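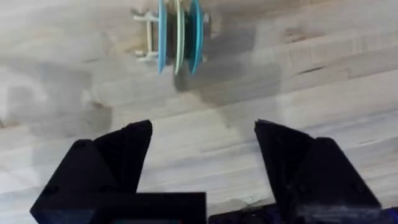
What Is a Movie Premiere?

A premiere (say it: pruh-MEER) is the first time a finished movie is shown to an invited audience in a theater. The word comes from French and means "first." Plays, operas, and TV shows can have premieres too. When people talk about a premiere with a red carpet and photographers, they usually mean a movie.

You may have seen pictures of one. Actors in fancy clothes stand in front of a wall with writing on it, and people behind a rope call out their names. It looks like a party, and part of it is. It is also a workday for most of the people there.

In this explainer we will follow one premiere from start to finish. The movie was an animated adventure called Skirkine, made by a company named Stekska. It was shown on March 12, 2022, at the Tapia Theater in the city of Esent.

Who gets invited?

The Tapia Theater has 541 seats. That sounds like a lot until you start filling them.

First come the people who made the movie. An animated movie needs directors, writers, artists, voice actors, musicians, sound editors, and many others whose names go by at the end. Each of them may be allowed to bring a guest. Then there are people from the company that paid for the movie, and people from the companies that will show it in other cities and countries.

Next are the reporters and critics. Critics write about whether they think a movie is good. At some premieres they have to promise to wait until a certain day before they publish what they think. This kind of promise is called an embargo.

Famous people who had nothing to do with the movie may be invited as well. They might be friends of someone in the cast, or they might have children who would enjoy it. Photographs of them help more people hear about the movie.

Sometimes a few seats are saved for fans, who win them in a contest. Skirkine had a drawing contest for children in February, and the winners sat in the balcony with their families.

Why is the carpet red?

Red carpets are much older than movies. In a Greek play from more than two thousand years ago, a king comes home from war and is asked to walk on a path of deep red cloth. Red dye was hard to make and cost a lot of money for much of history, so red cloth was a sign of power or wealth.

Movie theaters in Hollywood began using red carpets in the 1920s. The carpet showed guests where to walk, and it looked grand. Later, when the Academy Awards were shown on color television, people at home could see it too.

A carpet at a premiere does not have to be red. Some are blue, green, pink, or black to match the movie. People still say "the red carpet" when they mean one of these. The one for Skirkine was yellow.

Who works on the carpet?

Photographers stand in a row along one side. Each one has a marked spot and has to stay in it. They shout the actors' names to get them to look toward their cameras, so the noise can surprise someone who is there for the first time.

Reporters usually stand farther along. They hold microphones and ask short questions, such as "What was your favorite part to record?" An actor may answer the same question many times in one evening and has to sound fresh each time.

Publicists walk next to the actors. A publicist's job is to help people find out about a movie or a person. On the carpet, the publicist tells reporters who is coming next, keeps an eye on the time, and says "last question" when it is time to move on.

Telma Escobar was the publicist in charge of the carpet for Skirkine. She wore flat shoes and carried a printed list of every guest who would stop for pictures. "If one person stays too long, everyone behind them is standing outside in the cold," she said. "I try to keep the line moving without making anybody feel pushed."

There are also security guards, drivers, makeup artists, and people who vacuum the carpet before the guests arrive.

What is the wall with writing on it?

It is called a step and repeat. Guests step in front of it, have their picture taken, then step along and do it again. The name of the movie is printed on it over and over in a pattern. That way, the name shows up in every photograph, even if the picture is trimmed down to fit a small space on a web page.

Do the actors own those clothes?

Often they do not. Many of the dresses, suits, and necklaces are borrowed. A designer lends an outfit and hopes people will see it in the pictures and ask who made it. The next day, it goes back.

A stylist is a person who helps choose the outfit. The stylist may bring several to try on and then have the chosen one pinned or sewn so that it fits. Expensive jewelry sometimes comes with its own guard, who stays nearby all evening.

Some actors wear their own clothes, and some wear the same outfit to more than one event. One of the voice actors in Skirkine came in a sweater her grandmother had knitted.

What happens inside?

After the carpet, everyone finds a seat. Someone from the movie, usually the director, goes up front to thank the people who worked on it. These speeches are meant to be short.

Guests may be asked to turn off their phones or put them in a sealed pouch. This is to stop anyone from recording the movie before it comes out.

Then the lights go down and the movie plays, the same way it will in any other theater. Skirkine is 81 minutes long, and the carpet took longer than that. The audience at a premiere often claps when names appear on the screen, especially the names of friends.

Not everybody stays. Actors who have already seen the movie sometimes leave by a side door and come back for the party.

Is there always a party?

There often is. It may be in the theater lobby, a hotel, or a restaurant. There is food, and there may be music or decorations from the movie. Photographers may be allowed in for a little while at the beginning and then asked to leave so guests can relax.

Young actors can go to premieres, but they usually go home early. A parent or guardian comes with them. If they have school the next morning, they still have to go.

Why do companies spend money on this?

A premiere costs a lot. The company pays for the theater, the carpet, the guards, the food, and sometimes plane tickets and hotel rooms. In return, pictures and stories about the movie appear in newspapers, on television, and online. People who had never heard of the movie may decide to buy a ticket.

A big premiere does not tell you if a movie is any good. Plenty of wonderful movies open with no carpet at all.

Words to know

Cast: all the actors in a movie, including voice actors.

Critic: a person whose job is to watch movies and write or talk about how good they are.

Embargo: a promise to wait until a set time before sharing news or a review.

Publicist: a person who helps the public find out about a movie, a book, or a performer.

Step and repeat: a printed wall that guests stand in front of for photographs.

Stylist: a person who helps someone choose what to wear.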